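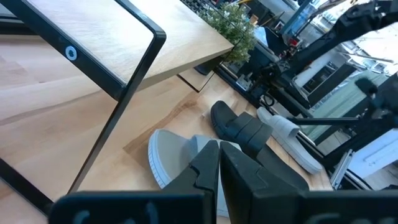 Search this repository Go

# Vetix Wheel Fitment Table

Vetix is a flat-file table of wheel and tire fitments for older road cars. Each row is one combination of car, wheel and tire, with a note on whether it cleared the bodywork and the suspension. The table has 3,000 rows, and 814 of them include a measured clearance. The rest record only pass, rub or fail.

## Files

- `fitments.csv` — the main table
- `hubs.csv` — bolt pattern, center bore and thread by model
- `check.py` — validates both files and prints bad rows

## Columns

| Column | Meaning |
|---|---|
| `car_id` | key into `hubs.csv` |
| `axle` | F or R |
| `width_in` | rim width in inches |
| `offset_mm` | as stamped on the wheel, before spacers |
| `spacer_mm` | 0 if none |
| `tire` | size as printed on the sidewall |
| `drop_mm` | ride height change from stock |
| `gap_mm` | smallest static gap to the fender lip, blank if not measured |
| `result` | pass, rub or fail |

Front and rear are separate rows. A car with the same setup on both axles has two.

## Sources

Most rows were typed in from the Divside owner sheets. The Esteves rows came from a shop log and use rolled fenders unless the note says otherwise. Femia entries were merged in March; their offsets were given with spacers included and have been converted.

## Known problems

- `drop_mm` is the owner's figure. Worn springs are not accounted for.
- Full-lock rubbing was not tested on every front row. Blank notes mean unknown.
- Four rows have a center bore smaller than the hub. They are kept and flagged `bore_check`.
- Cars with modified arches are marked `arch=mod`. Filter these out when checking a stock body.

## Usage

```
python check.py fitments.csv hubs.csv --max-offset-diff 30
```

The script exits with 1 if any row fails. It does not change the files.

## Maintainer

Kerttu Kuusisto. Send corrections as a pull request, one car per request, with the tape or caliper reading in the note field.

3 comments · 30 shares

This site uses cookies to remember your settings. Accept Decline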